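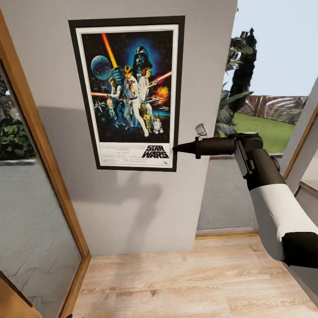
Teststead Residential Services
Help Desk, Building Systems
Ticket subject: Repeated loss of hot water, Sheehan House, upper floors
Priority: Raised from Normal to High
Status: Closed, pending 60-day review
Assigned to: Liis Raudsepp
Requested by: Chanida Petchrat, Resident Services

Original request

Residents on the fourth and fifth floors of Sheehan House report that hot water turns lukewarm between 6:30 a.m. and 8:00 a.m. and recovers without any action by staff. Reports began in the first week of March. The lower floors have not reported a problem. Resident Services asks that the cause be found and that a written notice be prepared for residents if the work requires a shutdown.

Attachments to the request: resident call sheet, floor plan for levels four and five, previous service invoice for the mixing valve.

Log

Entry 1, Raudsepp
Request received and accepted. The boiler plant at Sheehan House consists of two Kestia units feeding a common storage tank, with one recirculation loop serving all five floors. The controller shows no active alarms. The alarm history shows one low-flow warning, self-cleared, at 6:52 a.m. on the day before the request was filed. Resident Services is asked to supply apartment numbers and times for each call so that they can be compared with the controller record.

Entry 2, Petchrat
Call sheet updated and attached again. Please note that Apartment 5C reports the problem at the kitchen sink only. Apartments 4A, 4B and 5A report it at all fixtures. The resident of 5A is recovering from surgery and asks that staff telephone before visiting.

Entry 3, Raudsepp
Site visit completed, 6:15 a.m. to 9:00 a.m. Readings at the plant were normal throughout. Water leaving the mixing valve held steady at its setting. The temperature on the return line fell sharply after 6:40 a.m. and stayed low until shortly before 8:00 a.m. A low return temperature with a normal supply temperature points to poor circulation in the loop, and the boilers are no longer considered a likely cause.

The circulating pump was running. Its casing was warmer than expected and there was a faint rattle at the inlet side. The strainer upstream of the pump was not opened at this visit because the isolation valve beside it would not close fully.

Entry 4, Raudsepp
Checked the pump schedule in the controller. The pump was set to reduced speed from 6:30 a.m. to 8:00 a.m., every day. No work order on file calls for this setting. It matches an energy-saving schedule used at Banness Court, which has a much shorter loop and fewer apartments. The two buildings share a controller template, and the template was last revised at the end of February. The schedule was returned to constant speed at 2:10 p.m.

Resident Services is asked to leave this ticket open. The schedule explains the hours of the complaint. It does not explain the rattle, the warm casing or the report from 5C.
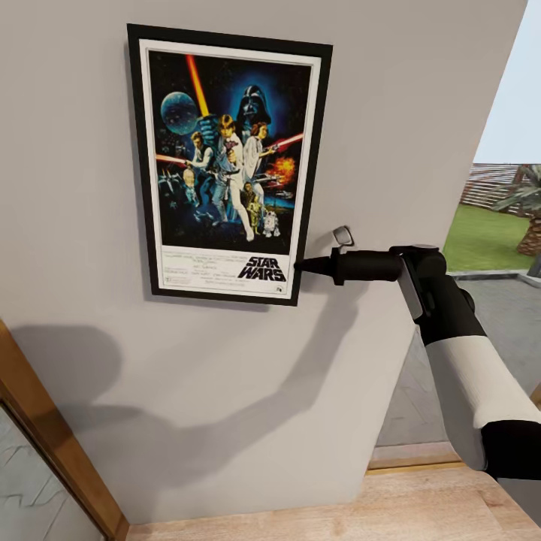

Entry 5, Petchrat
Apartments 4A and 4B report a clear improvement. Apartment 5A reports that the water is warm but takes several minutes to arrive. Apartment 5C reports no change. Residents have asked whether they should run the tap until the water is hot. Please advise on wording.

Entry 6, Raudsepp
Suggested wording: "You may run the hot tap for up to three minutes. If the water is still cool after that time, please turn it off and call the Help Desk. Please do not adjust any valve under a sink or behind an access panel."

A shutdown is needed to replace the isolation valve and open the strainer. The work is estimated at four hours and will affect all 61 apartments. Monday is proposed, from 10:00 a.m. to 2:00 p.m. Cold water will remain on.

Entry 7, Petchrat
Monday approved. Notices placed under doors and posted in the lobby, the laundry room and both elevators. Two residents with medical needs have been offered the use of the guest suite at Banness Court during the shutdown. One has accepted.

Entry 8, Raudsepp
Shutdown began at 10:05 a.m. Isolation valve replaced. The strainer basket was more than half blocked with scale and fragments of pipe sealant. The scale is consistent with the age of the system. The sealant is probably left over from the mixing valve replacement listed on the attached invoice. Basket cleaned and refitted with a new gasket. The pump was inspected; the impeller shows light wear at the edge and was left in service. Hot water restored at 1:35 p.m. Air was bled from the risers at the fifth floor.

Flow on the return line before the work: 60 percent of design. Flow after the work: 94 percent of design. The rattle is gone.

Entry 9, Raudsepp
Visited Apartment 5C by appointment. The kitchen faucet is a single-lever model with a cartridge that allows cold water to cross into the hot side. This is a separate fault. Cartridge replaced from van stock. Temperature at the sink was normal afterward, and the resident signed the visit sheet.

Entry 10, Petchrat
No calls from the fourth or fifth floor in the seven days following the shutdown. Apartment 5A confirms that hot water arrives in under a minute. Resident Services has no objection to closing the ticket. Please confirm who will bear the cost of the strainer cleaning, as the previous contractor's work is still under warranty.

Entry 11, Raudsepp
Labor and parts for the shutdown total $218, excluding staff hours. The spare parts limit for a single ticket is $200, so a supervisor's approval has been requested and received. A claim for the full amount has been sent to the contractor with photographs of the basket contents. The claim will be followed under its own number and does not prevent closure of this ticket.

Resolution

Primary cause: incorrect pump schedule applied through the shared controller template.
Contributing cause: blocked strainer on the recirculation line.
Unrelated fault found: worn faucet cartridge, Apartment 5C.

Follow-up actions

Separate the Sheehan House and Banness Court controller templates. Owner: Raudsepp.
Add the recirculation strainer to the twice-yearly service list. Owner: Raudsepp.
Check the call sheet for repeat reports at 60 days. Owner: Petchrat.
Order one replacement impeller, to be held at the Teststead parts room.

Replies to this ticket will reopen it automatically. For a new problem, please submit a new request.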